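Spent the morning sorting out the kitchen here in Ovedmont, so I'm putting it in a thread for my sister, who keeps asking how we cook in a place this small. Not much of it is clever. Posts follow as I get to them.

First thing was the gas. The burners on our cooktop take ages to get a wok hot, and the bill for February was enough to make me look for another way. We've got a portable induction cooker now and it does most of the work.

There was nowhere to put it, though. Bench space is short and I didn't want it on the table every night. So it sits on a wooden board laid over the cooktop. Gas is off at the valve behind the cupboard before the board goes down, and it stays off. If you do this, please do that part.

The board came from the hardware place in Clorkport, out of the offcuts bin. I sanded it, oiled it, left it a week, oiled it again. It's a bit narrow. I asked if they had a wider one and they said try again next month.

Someone asked if the induction cooker marks the wood. Not so far. I lift it off and wipe under it when I do the bench, and I let it cool on its own before I touch anything.

The wok is stainless with a glass lid. I know plenty of people will only use carbon steel. I had one and it rusted because I kept leaving it in the sink. Stainless forgives me. Get the pan warm, then the oil, then wait a bit, then the food.

Long handle points to the left, away from where people walk through. My nephew is six and that's the height of his forehead.

Next job was chopsticks. They used to live in the cutlery drawer under the spatulas and we could never find a matching pair. I took the lot out, washed them, threw away the ones that had split, and stood the rest in a cup on the table.
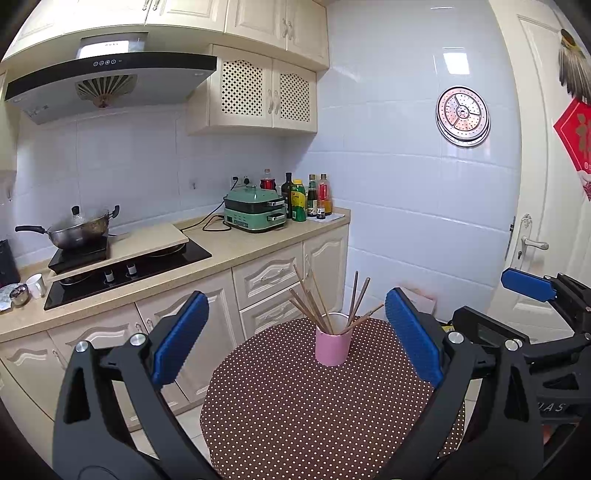

Vivek Malhotra
@vivekcooks_ovedmont · Ovedmont

The cup is just a pink cup. It was meant for toothbrushes. It has straight sides and it's deep enough that the chopsticks stay put, even leaning out all over the place like they do. I've got eight in it at the moment, so four people can sit down without anyone going to the drawer.

They're all wood but they don't match. Some are darker than others and one is longer than the rest. I used to care about this. Now you take two and eat.

For washing: hot water, a bit of dish soap, a quick rub along the whole length, then dry them flat on a tea towel. Don't put them back in the cup wet. The water runs to the bottom and sits there, and that's how I lost the last lot to mould.

The tablecloth is the brown one with the cream polka dots. Mum sent it when we moved in. I thought it was a bit much at first, but it hides soy sauce better than anything else we own, so it stays on and the plain one has gone in the linen cupboard.

To answer the question about the round table: yes, it's worth it in a small kitchen. We had a square one before and I walked into the corner most mornings. You lose a bit of room for serving dishes. We put the rice in the middle and leave the rest on the bench.

The counter itself is the beige speckled stuff that came with the house. I'd have picked something else, but crumbs don't show on it, for better or worse. I wipe it whether I can see anything or not.

Still to do is the far left end of the bench. There's a mug there, a little metal bowl, and whatever else got put down on the way past. It's the spot where everything lands when you come in. I've cleared it 2 times already this month and it fills straight back up.

Dinner tonight is greens and egg in the wok, lid on for the last 2 minutes, rice on the side. Garlic goes in after the greens or it burns. I learned that on the gas and it's even quicker on induction.

A couple of you wanted to know what I oil the board with. It's plain food-grade mineral oil from the chemist. One thin coat, wipe off the extra, leave it overnight. I'll do it again when it starts to look dry.

That's it for today. Pantry shelf is next, and I'll add it to this thread once I've found the lids for all the containers.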